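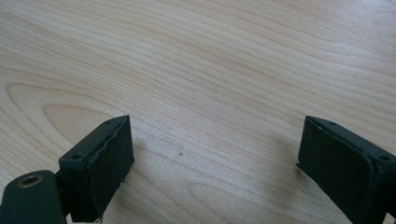

Caring for your wooden table: your questions

We love pale wood tables at Ordale, and we love hearing from people who use theirs every day! These are the questions that come into the shop most often. If yours is missing, send it over and we'll add it.

Why does the grain look so different from one part of my top to another?

It comes down to how the boards were cut. When a saw passes through the growth rings at a shallow angle you get those nested, rounded arches (woodworkers call it cathedral grain, and it's our favorite thing to find on a new top). Where the cut meets the rings more steeply, the lines run long and close together. Plenty of tabletops have both, with wide wavy stripes in one area and tight ones in another.

Can I pick the pattern on my table?

Sort of! If you order in person at our Casau showroom you can look through the tops in stock and choose one. Online orders get whichever top is next. Tell us in the notes box if you'd love arches and we'll do our best, but we can't promise.

There's a tiny dark dot in the wood. Is it a flaw?

Wipe it first with a damp cloth. Lots of dots turn out to be a crumb or a fleck of pepper. If it stays put, it may be a pin knot, where a very small twig once grew, and it's completely sound. If you can feel a dip when you run a fingernail over it, send us a close photo and we'll take a look.

What should I clean it with?

A soft cloth wrung out in warm water with one drop of dish soap. Wipe along the grain, then dry it right away. Skip the scouring pads, bleach and anything with ammonia. Spray furniture polish leaves a film that makes the next coat of oil go on patchy, so please leave that in the cupboard too.

How often does it need oil?

Twice a year for a table that gets daily meals, once a year for a desk. We do ours every March and again in the fall. You'll know it's thirsty when a drop of water soaks in and leaves a dark patch.

How do I put the oil on?

Clear the table, clean it and let it dry overnight. Pour a little Gumede table oil onto a lint-free cloth and spread it thin, thinner than you think! Wait 10 minutes, wipe off everything that hasn't soaked in, and leave the top alone until the next day. Lay the used cloth flat outdoors to dry before you throw it out. Oily rags bunched up in a trash can may catch fire.

I have a white ring from a mug. Help!

White rings are usually moisture caught in the finish, and many fade on their own in a few days. If yours hangs on, rub a little oil into it with your fingertip and buff. Black rings go deeper and need sanding.

Can I sand it myself?

If the top is solid wood and oiled, yes, and it's such a satisfying afternoon. Start with 240 grit, go with the grain, and do the whole top so you don't end up with one pale island. Veneered tops, including everything in the Stokon range, should only get a very light hand rub.

My table has gotten darker since I bought it. Is that normal?

Very! Many light woods warm up toward honey in the first year, faster near a window. Move your fruit bowl and table mats now and then so the color changes evenly.

Do you refinish old tables?

We do, at the Casau workshop, and the wait is usually 3 weeks. Drop off the top by itself if you can get the legs off.

Page updated 29 May 2022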